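Terkside Community Help – Robotics and Automation
Topic: Evaluation methods
Posted by Khang Trình, December 18, 2022

How should results be scored when a manipulation task has several correct end states?

I am preparing the methods section of a report on a boot-sorting task carried out with a two-fingered gripper and would be grateful for advice on the scoring procedure. The task requires the policy to pair rubber rain boots by colour and stand them upright. Our present method compares the final position of each boot against a reference layout. A trial is scored as a success if every boot falls within the tolerance, and as a failure otherwise.

The difficulty is that the reference layout is only one of many acceptable arrangements. In the May evaluation we ran 60 trials. Under the reference method, 17 were scored as successes. When two colleagues reviewed the final states by eye, without access to the scores, they accepted 48. The gap is too large to leave without comment in the report, and I am not sure which figure ought to be the main result.

Two views of the task follow, both from the gripper end.
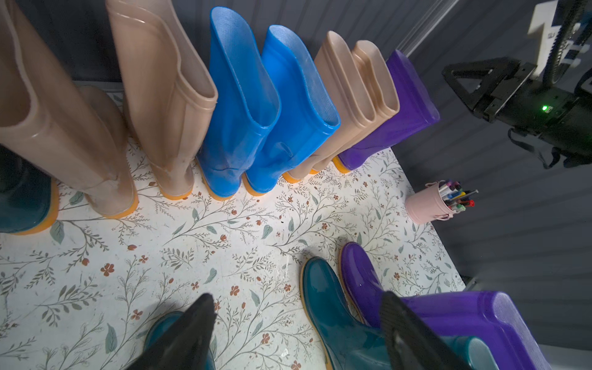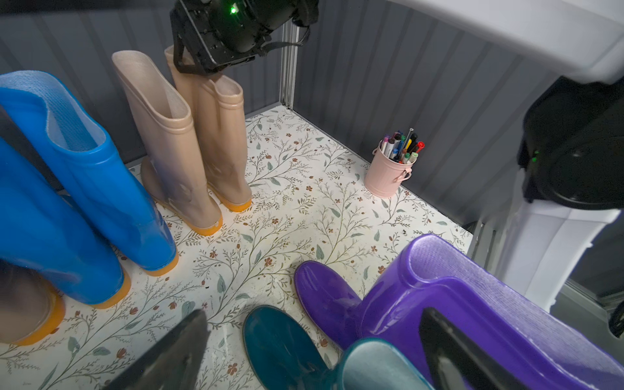
Hòa Khổng replied:

The lower figure should not be your main result. A reference layout measures agreement with the person who prepared the layout. It does not measure whether the task was done, and a reader who sees 17 out of 60 will assume that the policy fails most of the time.

I would recommend that the task be restated as a short set of conditions which can be checked separately:

Each boot is upright on its sole.
Each boot stands beside another of the same colour.
No boot is outside the permitted floor area.

A trial succeeds when all of the conditions are met. You should also report each condition on its own, as this will show where the failures occur. In our work at Plallotport, pairing was seldom the problem. Most of the lost trials came from boots that had been placed correctly and then knocked over as the gripper withdrew, and a single pass-or-fail number had hidden this for the better part of a year.

Some care is needed with the second condition. If two shades are close, write down before scoring begins whether they count as one colour or two. The same applies to any colour with an odd number of boots. If the rule is settled afterwards, reviewers will tend to settle it in favour of the policy, even where they have no wish to do so.

As for review by eye, it is an acceptable method provided that the reviewers work alone first and their level of agreement is reported. You mention that two colleagues accepted 48 trials. Was that figure reached separately or after discussion? If they compared notes, the scoring should be repeated with at least one new reviewer.

Finally, please keep the reference score in an appendix. Earlier reports may have used it, and readers will want to make the comparison.

A second reply, from a member of the Collow group:

We just use partial credit. One point per boot, divide by the total, done. It gives a smoother number and you need fewer trials to see a difference between two policies. I think Katsaros has a scoring sheet for it but I can't find the link at the moment.

Khang Trình replied:

Thank you both. The figure of 48 was reached after discussion, so the review will have to be repeated. Before discussion the two reviewers differed on 13 trials, nearly all of them concerning boots that were leaning on a neighbour. Our instructions did not say whether a leaning boot counts as upright – an oversight on my part – and a rule will be added before the new review begins.

I am less certain about partial credit. A boot that was already standing at the start of a trial would earn a point without having been touched, and our starting states vary a good deal. It may be possible to count only those boots that required moving.

Hòa Khổng replied:

Yes, count only those, and publish the list of starting states with the scores. For leaning boots, we treat a boot as upright if the whole sole is on the floor. It is a crude rule, but reviewers can apply it quickly.

Status: open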